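4.3 Setting the work surface height and leveling the frame

This section applies to all Vostholm height-adjustable bench frames fitted with the Banix leveling foot. For frames with casters, go to section 4.5.

Before starting, make sure the frame bolts have been tightened as described in section 3.6. A frame with loose bolts can be leveled, but it will not hold the setting.

Tools needed: 17 mm open-end wrench, hex key (supplied in bag C), spirit level at least 60 cm long.

1. Clear the work surface of loose items. Fixed equipment with a mass of less than 50 kg may stay in place.

2. Loosen the locking screw on each leg by one full turn. Do not remove the screws.

3. Raise or lower the legs to the wanted height mark. The marks are 50 mm apart. All four legs must be set to the same mark.

4. Tighten the locking screws in a diagonal pattern – front left, rear right, front right, rear left.
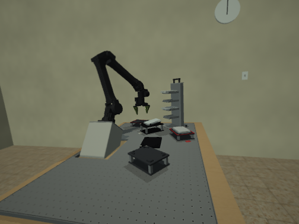
5. Lay the spirit level along the front edge of the surface. Find the low end and turn the Banix foot on that leg counterclockwise until the bubble is centered. One full turn raises the corner by 2 mm.

6. Move the level to the rear edge and repeat, then check both diagonals.

7. Hold each foot with the open-end wrench and tighten its lock nut against the leg plate.

8. Press down firmly on each corner in turn. If the surface rocks, loosen the lock nut on the foot that lifts, lower the foot until it touches the floor, and go back to step 5.

CAUTION: Do not extend any foot beyond the red ring on the thread. If the floor slopes so much that the ring shows, use the Probert shim plate under the foot.

NOTE: On surfaces longer than 200 cm, also check the level at the midpoint of the front edge. A small sag is normal under load and cannot be corrected with the feet. Fit the center support (section 4.6) if the sag is more than 3 mm.

We use cookies to improve your experience on this site. By continuing to browse you accept our cookie policy. Accept | Manage settings

4.4 Load limits

The values below are for an evenly spread load with all four feet locked.

Standard surface: 200 kg
Standard surface, legs above mark 6: 100 kg
Gaton side extension: 60 kg

The side extension limit is separate and does not reduce the limit of the main surface. Point loads must be carried on a spreader plate. Do not stand or sit on the side extension.
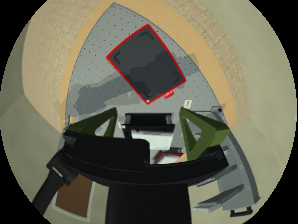
Fig. 4-7. Close view toward the work area.

Check the level again after the first month of use, and after any move of the bench, even within the same room. Rubber foot pads settle under load – the change is usually largest at the corner nearest the heaviest item. Replace any pad that is split or has come away from its plate. Pads are sold in sets of four.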